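Orley Repair Library
Progress report to the Flitura Fund, second period
3 March 2021

Lending

We made 432 loans against a target of 420, and we would like the extra 12 noted somewhere before the rest of this report is read. Sewing machines went out most often, followed by the carpet cleaner, which came back each time smelling of a different dog. The pasta maker has still not been borrowed. We remain hopeful, though less so than in the application.

The catalog now lists 56 items. Two drills were retired after long service, and the tile cutter is waiting on a part from Brullura, who have promised it in every email so far.

Money

Spending for the period came to $3,325. Most of it went on spare parts, insurance and shelving. We went over on printing -- the first batch of borrower cards spelled Orley with two l's -- and under on travel, as there was no travel. The small surplus on the travel line has been moved to cover the cards, as your guidelines allow on page four.

Workshops

The mending sessions stayed online, and attendance held up better than the sound did. Darning turns out to suit video quite well. Lamp rewiring does not, and we have put it off until people can sit at the same table. Sign-up is now by paper form at the pickup window, after the web form spent most of a month politely losing people. 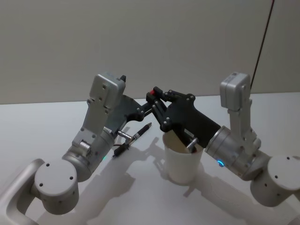 Next steps

The lease on the Krūmiņa building runs until June, and the landlord has offered another year at the same rent, with the same roof. We plan to accept the first and keep writing to him about the second.

We are asking for the final payment to be released on the original schedule. The receipts are attached in date order, except for the shelving, which was bought in one trip and billed in three.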